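Acrylic ice cubes: how do you keep them from going cloudy?
Posted in Home Bar & Entertaining, 31 Oct 2019
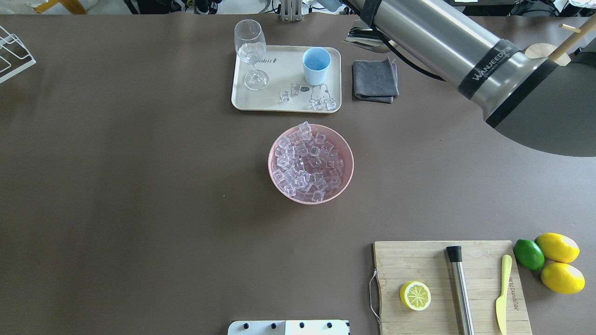 My drinks table, with the bunny tray and the bowl of fake ice.

Houda Tazi
Hi all! I fell down a bit of a hole with fake ice this October. I do little drink setups for my sister's shop window and for parties at home, and real ice is gone before I've finished fussing with the napkin. So I bought a bag of clear acrylic cubes from Trollero, liked them so much I bought another, and now I have a heaping pink bowl of the things and they've taken over the dining table.

What I want to know is how you clean them. The first bag is getting dull. I rinsed it in the sink with regular dish soap and let it air dry on a towel, and the cubes came out with a sort of film plus a bunch of towel fuzz. Our water is pretty hard, if that matters. Would the dishwasher be okay in a mesh bag? My neighbor swears by glass cleaner, but I have a feeling that's a bad idea on plastic.

Also (sorry, second thing), how do you make them look like they belong with the drink? I've been scattering a few on my cream tray beside the wine glass, and it looks kind of like I dropped them. The tray has a cartoon bunny saying "hi" on it and I don't want to cover him up, he's the best part.

Thanks!!

Lautaro Echeverría
Your feeling about the glass cleaner is right, skip it. A lot of them have ammonia, and that can craze acrylic, meaning tiny little cracks that never come out. I'd keep them out of the dishwasher too. The heat can warp them and they bang around in there and scratch each other.

What I do with mine: big plastic tub, lukewarm water, a few drops of dish soap, swish them by hand for a couple of minutes. Rinse twice. Then, with hard water, do one last dip in distilled water with a small splash of white vinegar and go straight to drying. Microfiber cloth, not a terry towel, that's where your fuzz is coming from. Yes it's tedious with a full bowl. I put a game on.

If they're still dull after that, hold one under a lamp. Film will wipe off. Scratches won't, though a plastic polish helps some. I used Flasex on three cubes as a test and two came up nicely, the other one was too far gone. Wash them again afterward if you polish them, and I wouldn't put polished ones anywhere near something people are going to drink.

For storage, don't leave them out in the bowl all month. Dust gets down between them and then you're washing the whole pile again. Mine live in a zip bag inside an old Núñez cookie tin.

On the tray thing, I'd pull the cubes in closer to the foot of the glass and let a couple of them touch. Leave the corner with the bunny open. You've got that blue cup on there as well, so maybe move it over to the cutting board and see if you like it better. And the dark gray napkin would look good partly tucked under the tray, the clear cubes show up really well against something dark.

hurthorpe_499
just use real ice lol

Houda Tazi
Lautaro, thank you, this is so helpful! I have vinegar, so all I need is the distilled water. Going to do the old bag tonight and leave the newer ones alone. Will try the napkin too.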